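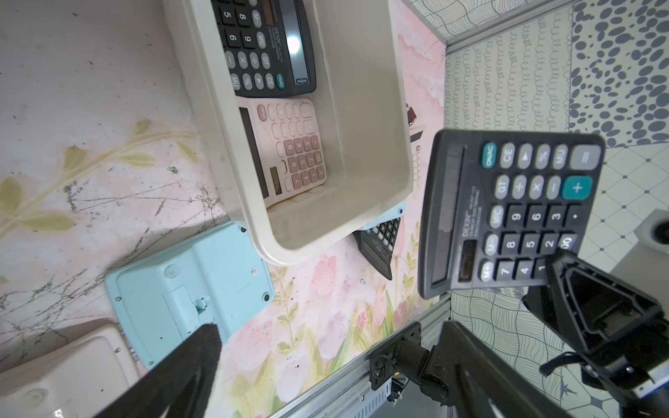

4. Grasping flat objects: calculators

Handout for the shared-workshop arm build, Clostenthorpe. Revised 05/04/2019. Read section 3 (finger pads and travel) first.

4.1 Object set

Pocket and desk calculators with 12-digit layouts or similar. Colors used: black, pink, light blue, white. The black ones are marked DEXIN. The target is the off-white plastic bin. Objects start anywhere on the floral board, keypad up or keypad down, and may overlap.

4.2 Why this shape is awkward

A calculator on a board offers very little height to a two-finger gripper. Closing on the long sides usually works if the finger tips reach the board before they close. Closing on one end gives a short contact patch, and the body tilts about the pads as it leaves the surface. In the opening picture the black calculator is held by its lower edge, with one finger bearing on the keys near 1 and 00. Keys move under load. Count that as a poor contact even when the lift holds.

Face-down units present a smooth back with a round foot. Do not plan a contact across the foot.

4.3 Gripper settings

The controller is the Univine board from section 2. Set the close command to stop at 400 counts of motor current, then hold. At 2,000 counts the finger linkage flexes and the pads toe out. Approach speed is 100 mm/s until the last 2 cm, then half that.

4.4 Wrist view

The wrist camera sees the fingers and the held object together – check that both finger tips are in view before each run. Glare on the display windows will upset any threshold based on brightness. Use the outline of the case.

Cables are zip-tied at the bracket. Leave slack for full wrist rotation and check it by hand with the power off.

4.5 Exercise

Run the pick routine on each calculator in both orientations. Log the grasp edge, final current and tilt after lift. Use the Miyazaki log sheet; the older Ukelura sheet has no column for tilt.

4.6 Reading for March

Section 5, releasing into a bin that already holds objects.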